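Visit to Soken: a day with hand-held grippers

Our group at Prinden packs and sorts kitchenware for online shops, and for the past year we have been looking at whether a robot arm could take over part of the return line. Returned tableware comes in mixed, in no particular order, and has to be picked up, checked and put in the right tray. In November Soken opened its lab for an afternoon to companies with this kind of problem, and I went along with my colleague Zerrin Gezer.

The lab is on the second floor of an old textile building. The freight elevator was out of order, so everyone took the stairs, and the visit started late while the coffee was carried up. There were 15 visitors. Most came from food and packaging. A few were students, and one man was there to sell conveyor belts.

Şükran Kocabaş runs the gripper work and gave the introduction. She kept it to one slide. Soken does not build arms. It buys them from whoever has stock and puts its effort into what goes on the end: the fingers, the pads, the camera mount and the software that ties them together. She said most of the calls they get are from people who bought an arm first and then found out that it couldn't hold their product. I didn't say anything, but we were close to doing the same thing last spring.

After that we were split into two groups. Ours started with the controllers.

Soken had two controllers on a bench, both driving the same small arm. The first was an industrial unit in a steel cabinet. The second was a compact box made by Ekinci that sits next to the arm's base. A technician ran the same pick on each, then unplugged the camera in the middle of the motion to show what they would do. The industrial unit stopped at once and needed to be reset from the panel. The Ekinci box slowed down, stopped, and picked up again when the camera came back. For our line I'd prefer the second behavior, but our safety officer may see it differently, and the technician agreed that it would need its own risk assessment. Price was not discussed. I asked for a quote on both.

There was also a problem with noise. The cabinet has a fan that runs all the time, and in a small room it made conversation hard. In our hall it would make no difference.

The next stop was the part I had come for. Soken has hand-held versions of its two-finger gripper. You hold one in each hand and do the task yourself, and the camera on the tool records what the gripper sees. Those recordings are then used to train the arm. The point for a company like ours is that the fingers and pads on the hand tool are the same as the ones on the arm, so you can find out in an afternoon whether they suit your product, before any arm is bought or bolted down.

The practice task was tableware, which suited us well. Small square dishes and round bowls were on a table, and we were asked to pick them up one at a time and set them down somewhere else without knocking the others. Zerrin went first. She is used to handling this kind of thing with her hands, and she was surprised at how much she had relied on her fingertips. With the tool you get some feeling through the handle, but you mostly go by sight.
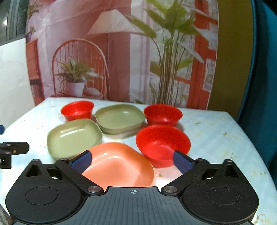 The shallow square dishes were harder for me than the bowls. With a bowl, you can put one finger inside and one outside and close on the wall. With a dish that low, there isn't much wall to close on, and if you take it across the full width by the rim, both pads have to arrive at the same height. If one is higher, the dish tips. I tipped mine on the first three tries. On the fourth I came in slower and with the tool more level, and it stayed put.

We tried two kinds of pads. The textured ones held glossy surfaces well, even when I had the angle wrong. The smooth silicone ones gave a softer grip and were easier to let go of, but a dish turned in them if I moved my wrist quickly. Şükran Kocabaş said they go through the textured pads faster, and that dust is the main reason. Soken wipes them with alcohol every 600 picks and replaces them when the pattern starts to wear flat. Changing a pad took her less than a minute with a small screwdriver. She let me do the second one, and it took me a good deal longer, mostly because I dropped the screw.

Using both tools together was the most tiring part. The idea is that one holds while the other places, or that you pass a piece from one to the other. Passing was difficult. You have to leave enough rim free for the second gripper, and you have to decide that before you pick the piece up. Zerrin managed it several times in a row. I managed it once. Neither of us broke anything, though it should be said that a return line has heavier stoneware than what we handled there.

The weight of the tools is fine for ten minutes. After half an hour my forearms were sore. The people who do the recordings at Soken work in short blocks and swap, and I would want the same for our staff if we went this way. One of the students asked whether there was a lighter version, and there is one in planning, with a smaller battery.

The camera comparison came last and was shorter than planned. There were two lenses to try, a wide one and a very wide one. The very wide one bends straight lines a lot, but it keeps both fingers and a good part of the table in view at the same time. With the narrower lens, I lost sight of neighboring pieces as soon as I got close to the one I wanted. Soken uses the very wide lens for nearly everything now. Light is still a problem with either one. Glazed pieces throw back reflections, and the technician told us that they vary the lighting between recording sessions on purpose, so that the software doesn't learn to depend on one bright spot.

A company called Sustimance, which refurbishes small appliances, had brought its own parts in a crate, and Soken let them try those at the end. Their kettle lids did not go well with the two-finger gripper. The knob was too small and too round. A suction cup would probably be the better choice for them, and Soken said so directly, even though they don't sell suction cups. I thought that was fair of them.

In the questions session I asked how many recordings a task like ours would need. The answer was that it depends mainly on how many different shapes there are and how mixed up they arrive. For a first test they would ask us to send 90 pieces, including the ones that are awkward to hold, and they would spend a few sessions with them before telling us whether to go on. Chipped and cracked items should be in the box too. We had not thought of that, and it is a large part of what we get back.

A few practical notes for anyone from Prinden who goes next time:

Bring your own pieces. There was time to try them, and we came with nothing.
Wear short or close-fitting sleeves. Mine kept catching on the trigger.
Parking behind the building is for tenants only. There is a public lot across the bridge.
Ask for the second group if you want more time with the grippers. They finished there and were allowed to stay on.

Zerrin is putting together the box of samples now, with stoneware, glass and some of the thin porcelain that gives us the most trouble. I have asked Soken to test all of it with both kinds of pads and with the very wide lens. The quote for the controllers is supposed to come separately, and I will pass it on to purchasing when it does – the industrial unit may need a different power connection from the one we have at the return line, so someone from maintenance should look at it first.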